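About Malurer

Malurer fits and maintains robot arms in staff kitchens, canteens and small catering units. We have 21 employees and look after arms at 11 sites. The company was set up by Beril Tatlı, who had managed a contract kitchen, and Custódio Frade, a controls engineer. Both still work on installations.

What we automate

Our work is limited to light, repeated counter tasks: picking up, holding, tilting, pouring, putting down. We do not automate cooking with open heat and we do not supply arms for knife work. A typical site has one arm beside an ordinary worktop, with the kitchen's usual jars, bottles and kettle left where staff keep them. We do not ask customers to clear the counter or buy special containers.

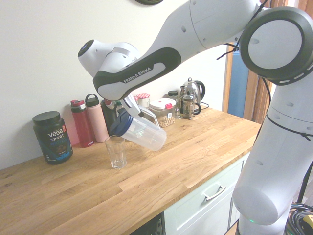
Arm holding a lidded shaker cup over a drinking glass.

Pouring takes up more of our programming time than any other task. The tilt angle depends on the container, the lid and the fill level, and a program written for one cup seldom suits another. Each site therefore has its own container list. The current Trestel list has 154 entries, and every entry records a grip height, a maximum tilt and a lid type.

Lids are handled as a separate group. A screw lid, a flip lid and a lid with a flap over an opening each need a different approach, and the wrist view is checked against the list before the gripper closes.
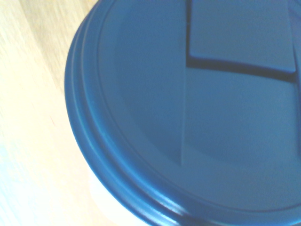
Where the check does not give a clear match, the arm stops and a member of staff decides. Stops are logged with the time and the container number. We review the log with the site every month and correct the list, which in most cases means editing a single line.

What changes for staff

No post has been removed at any site as a condition of our contract. Duties do change, and we set them out in writing before work starts. At Bruvano, drinks preparation used to occupy one person for most of the breakfast period. That person now supervises the arm, restocks and serves. At Sezer the early shift starts later than it did, by agreement with the staff.

Some of the changes are less welcome. Supervising is duller than doing, and several people have told us so. We now recommend that nobody supervises for longer than an hour at a stretch – the rota is the customer's to write, but we ask to see it. Staff also need room to walk past the arm, and in narrow kitchens this has altered who stands where.

Anyone on shift may stop the arm without giving a reason. Stops made by hand are not recorded against a name.

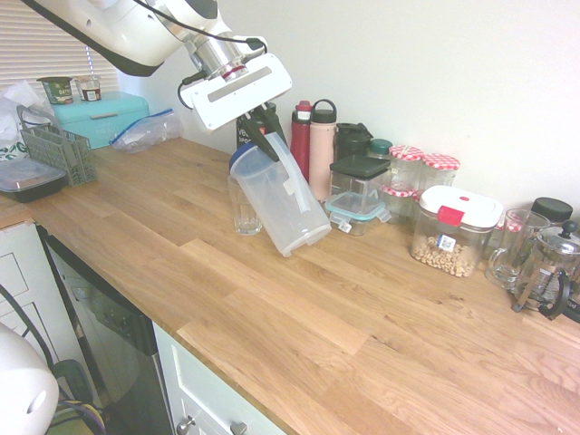 Training

Each member of kitchen staff attends two sessions. The first covers stopping, restarting and cleaning. The second covers adding a container to the list, and is held at the customer's own counter. Written notes are left on site.

Contact

Site visits are arranged through the Malurer office. Please tell us the length of the worktop and the number of staff on the busiest shift.

Page last revised 21 Nov 2020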